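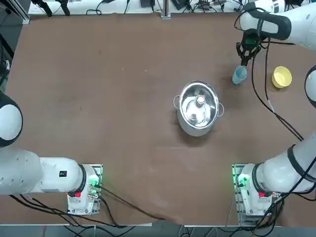 ## Farina two-handled pot, after a lot of soup

I bought the Farina because my old saucepan had a wobbly handle and I was tired of carrying bean soup across the kitchen like a live grenade. I've been cooking in it since June and I love it!

It heats evenly, even on my bad back burner. Onions go soft and gold without that scorched ring in the middle, and rice comes out clean at the bottom if you turn the flame down early (I never used to). Two loop handles suit me much better than one long one, especially when I'm draining potatoes. They do get hot, so keep a towel close.
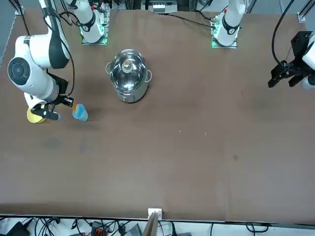

*Steel pot, blue cup and something round and yellow.*

Olga Arroyo, my neighbor, borrowed it for her lentils and kept it 2 weeks. She browned the sausage right in the pot, poured in stock and scraped up all the good stuff, and it washed up with plain dish soap. When I let milk catch on the bottom, a paste of baking soda sitting overnight took care of it.

The lid is where I'd quibble. It fits nicely, but at a hard boil it rattles, and the knob is small if you have big hands or thick mitts. I tip it a little to one side for pasta and the foam stays down.
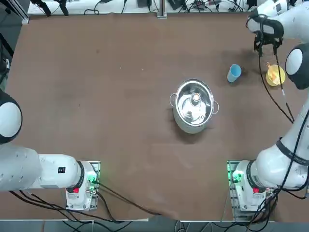
I also tried the Trundo, which is lighter and cheaper, and my oatmeal stuck to it every single morning. The Jullix is lovely and very heavy, more than my wrists want when it's full. For everyday soup, rice and noodles I reach for the Farina, and I'd buy it again tomorrow. Next up is my aunt's chicken and dumplings, and I'm going to need a bigger ladle.

Romana Malý, 9 March 2024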